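Forum Irlow Werkstatt > Eigenbau > Robotik und Automatisierung
Thema: Zwei Arme, ein Tisch, null gefaltete Hemden (Baubericht)

stolport_nord schrieb am 7. Dezember 2023:
Kurzer Zwischenstand, weil im anderen Faden gefragt wurde, ob das Projekt tot ist. Ist es nicht, es riecht nur so. Beide Arme hängen jetzt an der Schiene, der Controller (ein gebrauchter Vida, 489 Euro, meine Frau kennt eine andere Zahl) redet mit beiden, und das Zittern im linken Handgelenk ist weg, nachdem ich die Getriebestufe neu geshimmt habe. Ziel bleibt: Wäschestück greifen, auf dem Tisch ausbreiten, zweimal falten. Derzeit liegt die Erfolgsquote beim Ausbreiten bei 4 von 31. Die vier habe ich alle gefilmt.

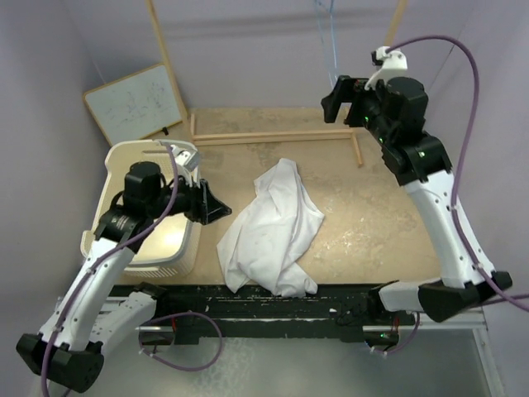 Mein eigentliches Problem sind die Kabel. Die Staserine-Leitungen sind laut Händler schleppkettentauglich, aber für eine Kette ist an den Armen kein Platz, also laufen sie frei. Links geht es einigermaßen. Rechts habe ich vom Halter oben auf dem Greifer einen weiten Bogen außen herum bis zum Sockel gelegt, und dieser lila Bogen ist genau das Teil, das mir beim Drehen Sorgen macht. Kürzer geht kaum, sonst spannt es, wenn der Arm so hoch steht. Hat jemand so etwas schon sauber gelöst, ohne alles neu zu drucken?

Kabelbinderin schrieb:
Klett. Alle Handbreit ein Klettband am weißen Armglied, an jedem Gelenk eine Schlaufe stehen lassen, fertig. Und bitte keine Kabelbinder, auch wenn mein Name etwas anderes verspricht.

grat_und_fase schrieb:
Klett rutscht. Nach 3000 Zyklen hast du die ganze Reserve unten am Sockel und oben reißt es dir den Stecker raus. Gedruckte Clips in die vorhandenen Schraublöcher, M2,5, dann ist Ruhe. Die Löcher im Armglied sind ja da.

Kabelbinderin schrieb:
Bei 4 von 31 erlebt er die 3000 Zyklen in der Rente.

grat_und_fase schrieb:
Das Kabel zählt auch die Fehlversuche.

Noémi Szekeres schrieb:
Ich würde die Kabel erst mal lassen und über den Stoff reden. Weißer Lappen auf hellem Holz, da würde ich als Kamera auch raten. Leg was Dunkles drunter oder nimm ein farbiges Handtuch. Bei mir ging das Ausbreiten erst mit einer grünen Schneidematte, vorher hat er mit großer Sorgfalt die Tischplatte gefaltet.

stolport_nord schrieb:
@Noémi: Farbiges Handtuch ist geschummelt, im echten Leben sind die Hemden weiß. Die Matte probiere ich.
@grat_und_fase: Welche Clips? Hast du eine Datei? Die Schraublöcher am Armglied sind winzig, M2,5 glaube ich erst, wenn ich es gemessen habe.

Noémi Szekeres schrieb:
Im echten Leben sind auch die Tische nicht leer. Du hast hinten noch einen Lattenrahmen herumliegen. Wenn der rechte Greifer da mal aufsetzt, ist das Kabel deine kleinste Sorge.

stolport_nord schrieb:
Der Rahmen ist Teil des Plans. Der Plan ist noch nicht fertig.

grat_und_fase schrieb:
Datei lade ich heute Abend in den Werkstattordner, Unterordner Clips, die Version mit der Fase. Die ohne Fase scheuert. Miss vorher die Löcher, bei meinem Arm war eines davon M2, fragt nicht.

Kabelbinderin schrieb:
Ich bleibe bei Klett.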